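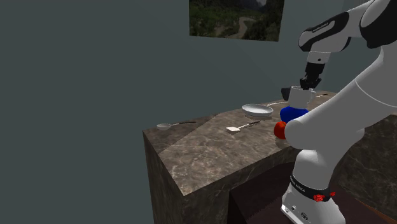

Unit 6: How a Phone Update Gets to Your Phone

Handout for the evening course, revised 7 May 2023

Welcome back, everybody. Last time we talked about what an operating system does all day, and a good number of you stayed behind to ask the same thing in different words: why did my sister's phone get the new version in February when mine is still sitting on the old one? That is a wonderful question, and it deserves a whole unit, so let's take our time with it.

6.1 The long road

We'll follow one update through a made-simple chain, using the class handset, the Jara, which is sold by Gillow. (If you own something else, don't worry, the stages are much the same, though the names on the menus will differ.)

The first stage is the base system. Its developers finish a version and publish the source code, and people often take that day for the finish line. For Gillow it is closer to the starting gun! The base system knows nothing yet about the Jara's particular screen, radio or fingerprint reader.

Next come the drivers, the small pieces of software that let the system talk to the hardware. Many of them come from the chip supplier, and if the supplier is slow, or has stopped supporting an older chip altogether, Gillow can be stuck with very little to do but wait or write its own. A perfectly healthy phone can stop getting new versions for this reason alone, and I know that's a sore point for several of you.

After that comes the skin. Gillow's is called Sovico, and it covers the lock screen, the settings menus, the camera app and a fair amount you would never notice. Every time the base system changes how notifications or permissions work, the Sovico team has to go back and fit their own work over it again. A heavy skin takes longer to fit than a light one, as you'd expect.
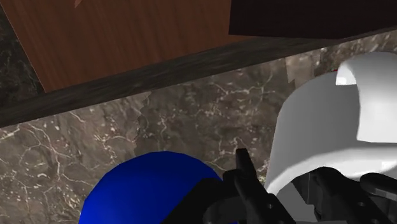 Then there is testing, which has more layers than people think. The company tests inside its own walls first, then opens a beta to owners who sign up for it. Phones sold through a carrier usually go through another round on top, and our sample carrier, Jimbridge, will send a build back if calls drop when moving between towers. Back it goes, and the clock starts over.

6.2 Why it arrives in pieces

Even a finished update isn't sent to everyone at once. In our worked example, build 196 goes first to 20 percent of Jara owners. If crash reports stay low, the share is raised to 51 percent and then to all of them. If something bad turns up, the rollout is paused and a fixed build takes its place. So two people with the same phone, bought in the same store, can see the update days apart, and neither phone has anything wrong with it.

The download for build 196 is 1384 megabytes, so please do this one on Wi-Fi. Leave yourself extra free space too, as the phone may need room to unpack the file.

6.3 Three words that get mixed up

Version update: a new edition of the system, with new features and often a new look.

Security patch: a smaller package that closes known holes. It may change nothing you can see, and it matters a great deal, so please don't skip it just because it looks dull.

App update: comes through the app store and can arrive whether or not the system itself has changed. Some phone makers now move parts of their skin into the store so they can be fixed on their own.

6.4 To do before next time

Open the settings on your own phone and find the page about the device or the software. Write down the system version, the skin version if it lists one, and the date of the security patch. Then look up how long the maker promises updates for your model, and note whether that promise covers new versions, security patches or both (they are often different lengths, and the wording can be slippery).

Please back up your photos before installing anything large. If you'd like to join a beta, try it on a spare phone first, and read the part about going back to the old version, which on many phones means erasing everything.

Bring your notes along and we'll put them side by side at the start of Unit 7, before we get into app permissions.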